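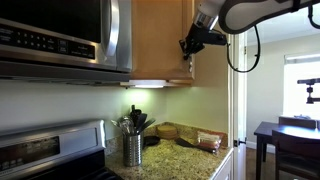

According to Danjuma Balogun, a planner that takes 9 seconds to decide how to reach a shelf has already told you the world model is wrong, and no amount of tuning the sampler will help. He wrote this under my previous post, and I have spent the time since then testing the claim against our own records. I now believe he is mostly correct.

The present post concerns the motion planning layer in Pullbridge, the software stack we use for kitchen tasks, and in particular the way it represents cabinets. Until July, every upper cabinet was stored as a closed box. The planner treated the full volume as solid, which kept the arm safely away from the doors and also made any goal inside a cabinet unreachable by definition. Our workaround was to delete the box whenever a task required access to a shelf. The arm could then plan a path straight through the side panel, and the only thing preventing it was a separate distance check that ran after the plan was complete. Plans were produced, rejected and produced again.

Somtochukwu Garba proposed that we replace each box with panels and shelves, with the door kept as a separate body whose angle is a variable. I was reluctant, given the added cost of collision checking. The log from the old version settled the matter: it held 1201 rejected plans, and the great majority had failed on a side panel or a shelf edge.

Under the new model, the planner receives the shelf surfaces from perception and places a thin margin around each one. Items on a shelf are entered as simple cylinders or boxes. Glass jars remain difficult, as depth readings on clear surfaces are poor, and we currently widen their outlines by hand in the configuration file.
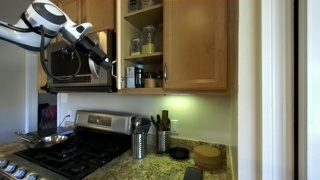

Changes to the configuration

Two settings have been renamed. Anyone maintaining a local copy should update both before running the new planner, as the old names are ignored without a warning. The margin setting is now given in millimeters for every body, including doors. The retry limit has been lowered to 2, after which the task stops and writes the failed path to disk for review in Drustora.

Cable clearance is still not modeled. The planner considers only the rigid parts of the arm, and operators are asked to keep the speed limit in place for any goal beneath a cabinet. Somtochukwu has a draft that treats the cable as a chain of spheres, and I intend to report on it once it has been merged.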